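Ziltum Community Support > Navigation > Routes and Avoidances

Ticket 1659: Route avoidance is lost after recalculation
Status: Open, waiting for second level
Product: Ziltum Navigator, phone version
Opened: May 2019
12 comments | 4 people have this problem | Share 3

Hello support team,

I am writing this ticket as a log, because in my first message I explained too little and the reply was only to install the app again. English is not my first language, so please ask if something is not clear. I will add to the same ticket each time I try something new.

The problem in short: I set a road to be avoided between Skistard and Vemen. The app makes a correct route at the beginning. After the first recalculation the avoidance is gone and the app sends me back to the road I wanted to avoid. The avoidance is still in my list, with the check mark on, but it has no effect.

My settings:
Route type: fastest
Avoid tolls: off
Avoid unpaved roads: on
Personal avoidances: one entry, the shortcut through Thaler
Maps: downloaded for offline use
Traffic: on, over mobile data

Why I need it: I deliver parts for heating systems, and the shortcut through Thaler has a weight limit that my van exceeds when it is full. On the screen the shortcut saves four minutes. I am not allowed to take it, so for me these minutes do not exist.

The main road between the two towns is a normal paved road with forest on both sides, and it is quite straight for a long part. On this part there is nothing to turn into, so the app has no reason to calculate again, and it does not. 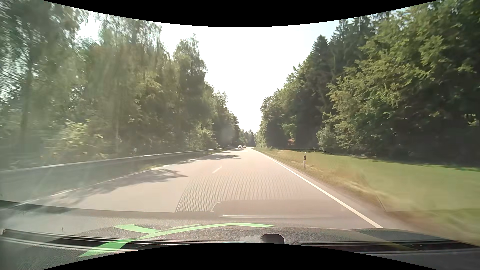
Step 1. Install again

I removed the app, restarted the phone and installed it from the store. I signed in and downloaded the maps a second time. The avoidance came back from my account by itself. I made the route at home and it was correct, 64 kilometers and by the main road. After the first recalculation it changed to the shortcut, the same as before.

Result: no change.

Step 2. Avoidance made by hand

I thought perhaps the entry in my account is damaged. I deleted it and made a new one directly on the map, by holding the finger on the road and choosing "Avoid this road." The app asks for a length. I chose 3000 meters, which covers the complete shortcut and a little more on each end.

Result: at home correct. During the drive the avoidance was lost again. I noticed one more thing: the arrival time becomes four minutes earlier a moment before the voice says "Recalculating." So I think the new route is ready already, and the voice comes late.

Step 3. Without traffic data

I turned off the traffic and also the mobile data. I hoped this would show if the server is making the mistake or the phone.

Result: the avoidance stayed for the whole trip, there and back. I tried to force a recalculation by driving into a parking area on purpose and coming out again. The app calculated a new route and it still used the main road. This is the first time it worked.

Step 4. Traffic on again, nothing else changed

Result: the avoidance was lost. I did this one two times to be sure — both times the same.

It happens always near a junction, never on the long part between them. I do not need to leave the route for it. It is enough that there is another possible way close to me, and then the app asks the server for a comparison.

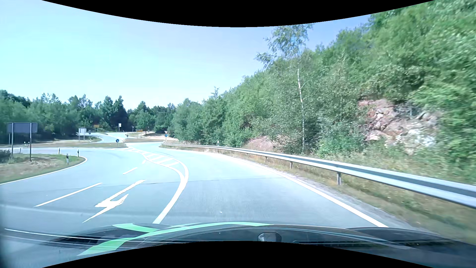
My opinion is that the server does not receive the list of personal avoidances, or receives it and does not read it. The phone knows the list, because without data everything is correct. When the answer from the server comes, the phone accepts it without checking. I looked also at the possibility that the app believes I am in a different lane, because the position on my screen sometimes jumps to the left. But where the lanes are separated by a thick solid line and then a hatched area before the junction, I stay to the right of it, and the app already shows the new route by then. So the lane position is not the cause, I think. If you have a tool that shows what the phone sends, I can run it.

Step 5. Other route types

I tried "shortest" and "economic" with traffic on.

Shortest: avoidance lost.
Economic: avoidance kept on the way to Vemen, lost on the way back.

I cannot explain the second one. Maybe the economic route prefers the main road anyway, and then it is not really keeping my avoidance, it only looks like that.

Step 6. Vehicle profile

In the reply to my first message there was a sentence about using the vehicle profile "Van" and entering the weight there. I did this. The app now refuses the shortcut with and without traffic, so it is useful and I thank you for it. But it also refuses two small roads that are permitted for me, and one customer is on such a road. For this customer the app stops the route before the address and says "No access for this vehicle." I drove the last part by memory.

Where the customer lives the road is smaller but still paved, with one lane for each direction and no line on the outer edges. I have never seen a sign with a limit there.
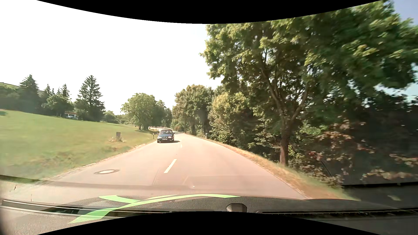

The smaller road, oncoming car in the other lane

So the profile is not a solution for the first problem, only a way around it. I would like to have both: the normal profile and my own avoidance respected.

What I ask from you:

1. Please confirm if personal avoidances are sent to the server when traffic is on.
2. Please tell me if there is a setting to keep the first route until I change it myself. I searched in the menu and in the manual and found only "Ask before rerouting," which does not help — it asks, but the new route it offers is again the shortcut.
3. Please look at the map data for the small road, if a weight limit is stored there by mistake.

I saved the log file from step 4 and it is attached to the ticket. The entry where the route changes is line 57. Before this line the avoidance is listed as active, and after it the list is empty.

For now I drive with traffic off. I will write again when the next map update is installed.

Related tickets
Voice says "Recalculating" too late
Avoid unpaved roads is ignored in offline mode
Van profile stops the route before the address
Arrival time jumps when traffic is turned on
How to export a log file from Ziltum Navigator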